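Ticket 818 - bone density scanner, Catterall clinic
Status: reopened
Opened by: Fiachra Nic Giolla

Spine readings on the Daltlow unit still drift. Vendor closed this in February as "operator positioning." I don't buy it. Same phantom, same tech, same spot on the table, 14 scans in a row, and the result creeps upward every time.

Tried so far:
Recalibrated at 7:40 am, before first patient. No change.
Swapped the phantom for the one from Cinddale. Same drift.
Rolled Privden back to build 209. Drift slightly smaller, or maybe I want it to be.

Vendor now says room temperature. Our log shows a flat line all morning, so I'd like to see what they're basing that on.

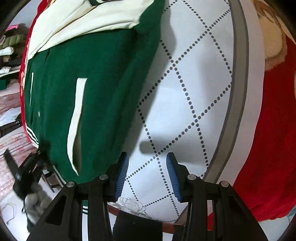
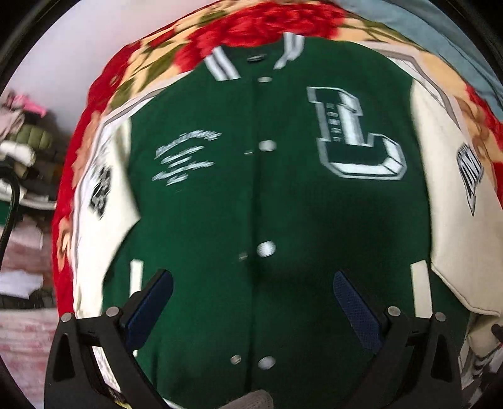
Second request: raw detector counts, not the smoothed report. Support says the export stops at up to 1000 rows - fine, send those. Until I get them I'm holding all follow-up comparisons from this unit. Baseline scans go to Cinddale.

Please don't close this again without a test result attached.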